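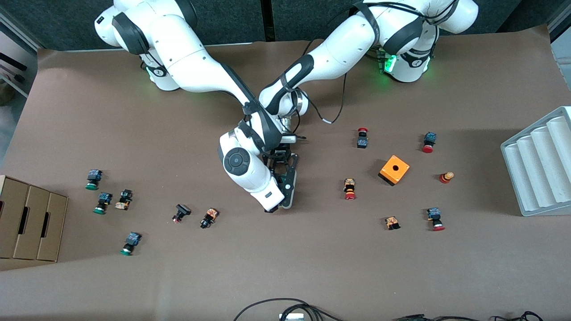 **Why does the demo cell hold between picks when both arms are assigned parts near the middle of the table?**

The shared-zone wait was set to 2 seconds, and the release signal from the other arm can take longer than that when its pick is retried. The cell then goes to a controlled hold and waits for an operator reset.

## Ticket summary

- Site: Gough building, Mimville, ground floor demo room
- Equipment: dual-arm tabletop cell, parallel grippers, Undomico cell controller
- Task: sort loose pushbuttons, switches and control-station parts from the table
- Reported by: Pekska demo support
- Needed by: open day, Saturday, doors at 10:00
- Severity: medium (cell recovers, but visitors see it stop)
- Status: closed, with one item carried over

## Original report

During rehearsal for the open day the cell stopped several times with the message `ZONE WAIT EXPIRED`. Both arms hold position. Motor power stays on. Pressing reset on the pendant clears the message and the cycle resumes from the same part. No contact between the arms, no dropped parts.

The demo slot is 30 minutes and the host talks over it. A stop in the middle of the talk requires the host to walk to the pendant, reset, and walk back. Please advise whether the cycle can be run at reduced speed for the day or whether there is a proper fix.

## Log

**08:40** Pulled the controller log from the rehearsal runs. It covers 1,998 picks and 17 holds. All holds carry the same code. None occurred while both arms were working their own half of the table.

**09:05** Checked the obvious items first. Network to the controller is clean. Gripper feedback is within range on both sides. Cables inspected for drag with the arms jogged by hand; nothing found that would slow a joint. Air is not used on this cell, so the pressure entries in the standard checklist were skipped.

**09:30** Ran at 50% speed as the reporter suggested. Holds got more frequent. Reduced speed keeps each arm in the shared zone longer, while the wait value stays fixed. Do not use this as a workaround.

**10:15** Compared hold times with the pick records. In every case the arm inside the zone was on a second attempt. The mushroom-head buttons account for most of them. The grasp planner tends to choose the wide head, the fingers close on the slope, the part rotates, and the pick is repeated lower on the body.

**10:50** Changed the grasp preference for mushroom-head parts from head to body. Retries dropped on the next run but did not go away. Parts lying on their side still get a second attempt now and then. That is normal for this task and the cell should tolerate it.

**11:20** Read back the zone settings. The wait was 2 seconds on both arms. The value matches the Undomico default template, which assumes one arm is parked outside the zone. The cell was commissioned from that template and the setting was not revised when the crossing motion was added for the demo.

**11:35** Set the wait to 6 seconds on both arms. Also changed the action on expiry from `HOLD` to `RETRACT AND REQUEUE`. The waiting arm now backs out, drops the part request to the end of its list and takes another one.

**11:50** First run with requeue: left arm backed out correctly, then asked for the same part again immediately. The requeue flag was set but the list was sorted by distance afterward, which put the part back on top. Turned off the sort for requeued entries.

**12:10** Forced the condition by blocking the zone release in software. Arm retracted, took a different part, came back to the first one later. Repeated from the other side with the same result.

**13:45** Full rehearsal with the host, normal speed, full talk. No holds. One requeue in the log. The host did not notice it.

## Settings as left

| Parameter | Was | Now |
|---|---|---|
| Zone wait, both arms | 2 s | 6 s |
| Action on expiry | HOLD | RETRACT AND REQUEUE |
| Distance sort on requeued parts | on | off |
| Grasp preference, mushroom-head | head | body |

Separation limits, speed limits and the emergency stop circuit were not changed. Configuration saved under the name `mimville_open_day`.

## Notes for the operator

1. Load `mimville_open_day` before homing. If the cell is homed first, the old zone values stay active until the next restart.
2. Spread the parts by hand before each session. Piles in the middle will slow the cycle.
3. If visitors are allowed to place parts, pause the cell from the pendant and wait for the paused message before anyone reaches in.
4. `ZONE WAIT EXPIRED` will still appear as an information line. No reset is needed unless the arms stop.

## Carried over

Undomico default template still has the single-arm wait value. Pekska to correct it in the dual-arm template and check other cells built from the same copy. Moved to a separate ticket.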